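6 min read
48 shares · 4 comments

4.2 Open-day demonstration

The disassembly cell was shown to visitors at the Jarbridge open day in October, under the supervision of Quintero and Magsi. The workpiece was a desktop computer tower laid on its side on the ribbed worktable, with the side panel off and the interior facing upward. Two arms are mounted on the table. The task reported in this section concerns the drive bay only and uses a single arm with a two-finger gripper.

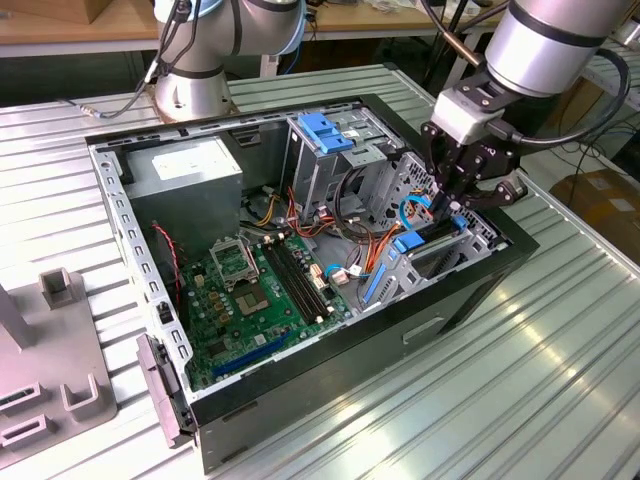
Figure 3. Gripper reaching down into the open case. The CPU socket is empty and its retention bracket is raised.

4.3 Handling of the drive caddy

The hard drive is held in a blue plastic caddy, and the gripper clamps the caddy together with the drive. Cables inside the case are left in place, so the approach path has to be planned around them. The planner, Urau, was given a limit of 300 seconds per attempt.

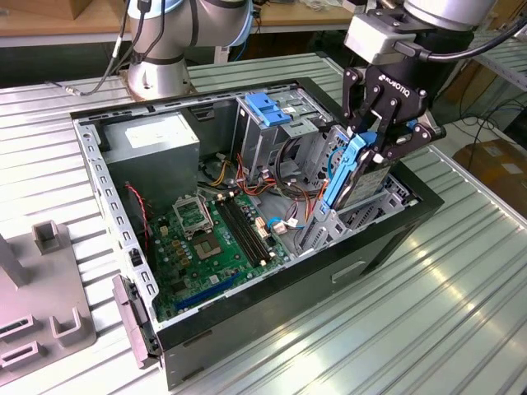 Contact forces were logged throughout, giving 3898 samples for the session. Visitors asked mainly about cable snagging and about cases of a different make. The second question is outside the scope of this paper; the first is treated in Section 5, where the force log is compared with the laboratory trials.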